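Kincaid Library Hours Petition: Your Questions
Updated December 2025

What are you asking for?
Evening hours at the Kincaid branch, two nights a week. I've been going to council meetings over this since April, and the petition is the next step. It's one page, I promise!

How many signatures do you need?
The city clerk told me 835 valid ones. I'm shooting for 1000, because some always get tossed (bad handwriting, old addresses, people who live just over the line in Drundow). As I write this we have 281, so there's a way to go. 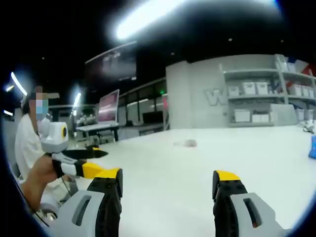

One reader wrote in to ask why I don't just put the whole thing online, seeing as every neighbor under forty would sign it on the bus. I'd love that! But the clerk only takes ink on paper, and I've asked more than once.

Can I sign if I rent?
Yes! You need to be registered to vote at an address in town. Renting, owning, sleeping in your sister's spare room, all fine.
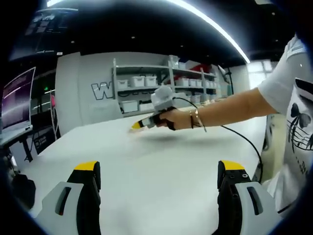
A gripper held over the white table.

Where do I find a sheet?
Bravania Bakery keeps a clipboard by the register, and there's another at Molier Hardware. You can also email me and I'll drop one at your door, though give me a few days if you're up on the hill.

Can I collect signatures myself?
Please do. Watch each person sign, then fill in the box at the bottom with your own name and the date. Don't sign for your spouse, even if they're yelling "just put me down" from the kitchen. That line will get thrown out.

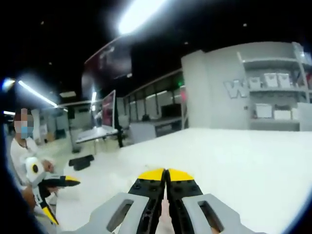
Yellow-tipped gripper fingers, nearly closed.

Will my name be public?
The sheets become a public record once I turn them in, so anyone can ask to see them. I don't add you to a mailing list unless you check the box.

What if I signed twice by mistake?
Email me and I'll cross one out.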